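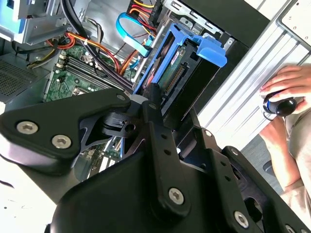 Prasert Srisuk lleva 26 años arreglando ordenadores y no le gusta que le llamen informático. "Informático es el que programa. Yo abro, limpio, cambio y cierro", dice. Su taller, Klinhom, ocupa el bajo de una antigua mercería y conserva el mostrador de entonces, con los cajones de los botones llenos ahora de tornillos y pilas de placa base.

Llegó a España con un título de electricidad que no pudo convalidar y empezó en el almacén de Pikusier, una distribuidora de componentes que cerró hace tiempo. "Me pagaban por mover cajas. A mediodía me quedaba con los de garantías y miraba. Un día faltó uno y me sentaron en su sitio". Estuvo allí hasta el cierre. Con la indemnización pagó los primeros meses de alquiler.

La mayoría de sus clientes son particulares y pequeños comercios. Le traen equipos de ocho o diez años que, según él, todavía sirven para casi todo. "La gente entra diciendo que el ordenador está muerto. Muchas veces es polvo, o la pasta del procesador seca, o un disco mecánico que ya no da más. Le pones un disco nuevo y se van contentos". Por una limpieza con cambio de disco cobra menos de 200 euros, pieza incluida. Si el arreglo pasa de la mitad de lo que vale un equipo de segunda mano, lo dice antes de abrir nada.

No siempre acepta el encargo. Los portátiles con la memoria soldada le quitan las ganas - "ahí no reparas, ahí adivinas" - y con las impresoras tiene una norma escrita en un cartón junto a la caja: no.
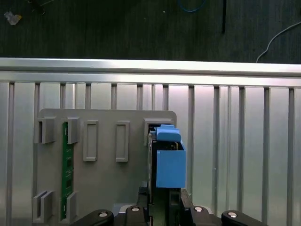
El orden es el asunto en el que más insiste cuando habla de los dos aprendices que han pasado por el taller. Al primero lo perdió por una oferta de Dermont, que pagaba mejor; la segunda sigue con él por las tardes. A los dos les enseñó lo mismo antes de dejarles tocar una torre: dónde se pone cada tornillo y qué se hace con lo que sobra. Los cables son su batalla particular. Uno azul, uno blanco y alguno oscuro sobre una superficie oscura le parecen ya suficientes para equivocarse, y el negro sobre lo oscuro, dice, es el que se acaba quedando fuera cuando se cierra la caja. "Yo les pido que recojan antes de seguir. Tardan más al principio. Luego tardan menos".

De las piezas que retira aprovecha lo que puede. El año pasado apuntó en su libreta 1.622 componentes recuperados, entre módulos de memoria, ventiladores, fuentes y cables. Una parte la vende barata en el mostrador y otra va a Andham, una asociación del barrio que monta equipos para familias con hijos en edad escolar. Prasert les dedica dos tardes al mes. "No es caridad. Me gusta estar allí y además me dan de merendar".

Sobre el futuro del negocio habla poco. Cierra en agosto, como siempre, y el contrato del local se renueva después. Le han ofrecido vender fundas de móvil y recoger paquetes, y por ahora ha dicho que a los paquetes quizá. "Las fundas las venden en todas partes. Si alguien quiere una, le digo dónde". Mientras lo cuenta entra una mujer con una torre envuelta en una manta, y él le hace sitio en el mostrador.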